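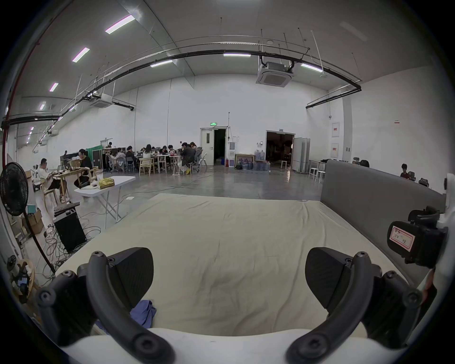 Attached photo: bed with gray upholstered headboard

Mattress slides away from the headboard every night
Asked by Lakmal Selvanayagam on Jan 23, 2009
Category: Bedroom / Furniture
Viewed 1338 times

We moved into the apartment in July and bought a new bed, a Clidau with the upholstered headboard. The mattress is a Gresima, bought separately from a different store. Both are the same nominal size and it looked fine when we set it up.

The problem is that the mattress creeps toward the foot end. By morning there is a gap at the top wide enough to lose a pillow in. I push it back and the next day it is the same. The base is slatted, painted wood, pretty smooth. The headboard is bolted on and does not move.

I tried putting an old bath towel under each corner. That helped for two nights and then the towels bunched up. I would like to fix this without screwing anything into the bed, as it is still under warranty. The mattress is heavy and I have a bad shoulder, so something I only have to do once would be best.

3 answers

Answer 1 (marked helpful by 6 people)
Painted slats are slippery, and most mattresses have a slick fabric on the bottom. You need something with grip between the two. Get the open-weave rubber mesh that is sold for putting under rugs. It comes on a roll and you can cut it with scissors. Cover as much of the slats as you can, at least the middle two thirds. Small pieces at the corners will bunch up the same way your towels did.

Have someone help you stand the mattress on its side against a wall, lay the mesh down flat, then lower the mattress straight onto it. Don't drag it across or the mesh will fold under. The mesh has holes so air still gets through.

Also check that the slats are fixed down. If they are loose they can travel with the mattress and the mesh won't do much. On mine they were held by a strap that had come off at one end – took 15 minutes to put back.

Answer 2
same thing with our Nusalby bed. we just pushed the foot end up against the wall lol. looks a bit odd but it stays

Answer 3
The mesh works but check the legs too. If the floor isn't level the whole bed can tilt toward the foot. Put a level on the side rail, and if it's off, put felt pads under the low legs until it reads flat. Ranasinghe Hardware had the rug mesh on the 90 inch roll last time I was in, which should be plenty for one bed.

Comment from Lakmal Selvanayagam
Thanks. Slats are screwed down, so I will get the mesh. The level is a good idea – the floor does slope a little toward the window.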